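Zovis has begun teaching its driving software by remote control, with a person at a desk steering a car through short journeys while the system records each input. The work started in April and covers the slow, awkward parts of a trip, including garage ramps and depot roads.

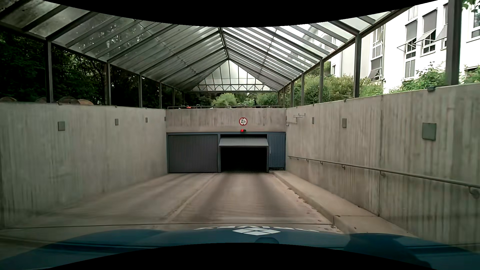 A covered garage ramp with a 2,1 m height limit, seen over the car's bonnet. One door is closed and the signal shows red.

Operators use a wheel and two pedals. Each route is driven 14 times by hand — braking points, steering angle and waiting time are all logged — before the software attempts it. Konrad Olszewski, who leads the trials, said the set now holds over 201 demonstrations.

"Ramps take longest to show properly," he said. "The operator has to hold for the signal and judge the walls from a flat screen."
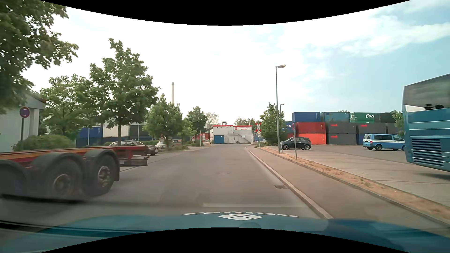
Open roads need fewer corrections, but lane position near parked vehicles still varies between operators. Manon Chisholm, who checks the logs, rejects any run in which the video link delay exceeds 80 milliseconds. Rejected runs are driven again by the same operator.

The next batch will add reversing.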